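Games and Interactive Media
Handout 6: Licensed sports games and the release cycle

What this session covers

How a yearly sports game is planned, what the licence pays for, and why the console version often comes out later than the PC one. Read it before the seminar and bring your notes on Handout 5.

1. The licence

A licence is permission to use names, kits, logos and routes. It is usually granted for a fixed term and for named platforms. A studio with rights for PC does not automatically have them for consoles.

Our running case is Duvine, a small studio making a cycling game called Jiltinness. The publisher is Pikik. The licence covers 23 teams and 193 riders by name. Riders outside it appear under made-up names, which players can edit.

2. The calendar

The real event sets the date. If the race starts in July, a game released in September has missed most of its buyers. Duvine works back from there:

December – team list frozen, apart from transfers
February – stages playable from start to finish
April – console builds sent for approval
June – release

Approval can fail on small points, such as a wrong button name in a menu. Each failure means a new build and another wait, so Duvine leaves 30 days spare.

3. Reusing work

Over 250 road sections were carried over from the previous edition. Mountain stages were rebuilt first – players remember those. Araújo, the outside firm that supplies crowd and weather sound, is paid per edition and not per stage.

Reuse keeps costs down, but reviewers notice it. Compare two editions of any yearly series and list what has changed in the menus, the career mode and the physics.

4. Screenshots

Early screenshots are normally taken from an unfinished build. Check whether the interface is showing. If it is missing, the picture says little about play.

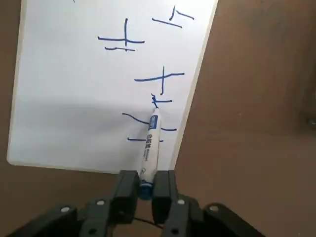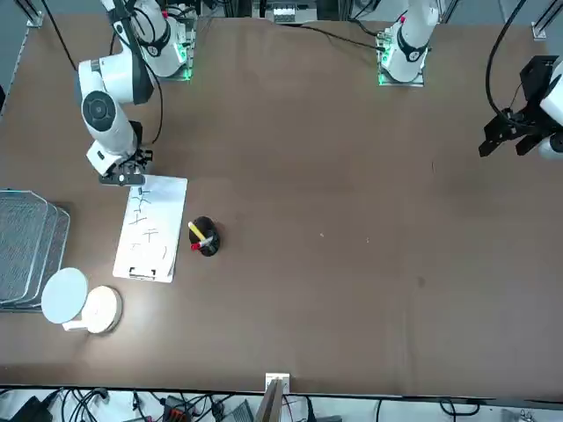 Can a studio sell last year's edition once the licence has ended?

Only if the contract allows a sell-off period. Otherwise the game is taken down from the online shops, although people who have bought it can normally keep playing.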